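Workshop tips – teaching grabs with the hand-held gripper

Quick ones from the bench, Leduveo snack sorting job. Will tidy up later.

Open wide before you go in. Wider than you think. Half-open fingers clip the wrapper and shove it, and then the robot learns to shove.

Start with one pack of crackers, lying flat on the table. Come in from the end seal, slow, same speed all the way. Pause a beat before closing. 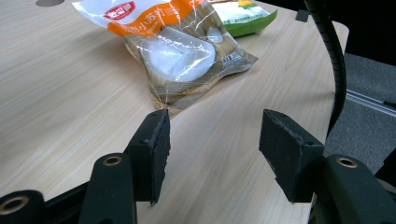
Turn the pack a bit between takes. Same angle every time = a policy that only knows that angle. We did 700 takes in January all lined up with the table edge, had to redo most of teh set.

Foam pads – check them before each batch. Frayed tips catch on crimped seals. Swap both sides together, never just one.

Shiny wrap is trouble. If glare washes out the view, move the lamp, not the pack.

Ice bags next. Different animal. Get the jaws well around the sides and close gently, contents shift. Squeeze too hard and the bag slides out like soap.
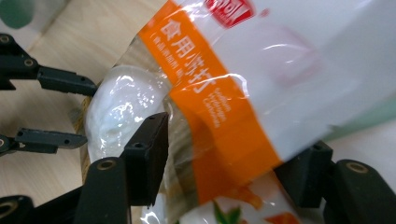
Limit is 4 minutes per bag, then back in the freezer. Wipe the table after, wipe the pads too. Wet foam slips and you wont notice till you replay.

Bad grab? Stop, delete, go again. Don't save it by wiggling.

Rest your wrist every 30 takes. Tired hands wobble, it all gets recorded.

Using the Fevlow remote instead of the hand tool: same rules, but count 2 before closing – there's lag.

Label files before lunch. Dukwood folder for bags, Baxter folder for boxes.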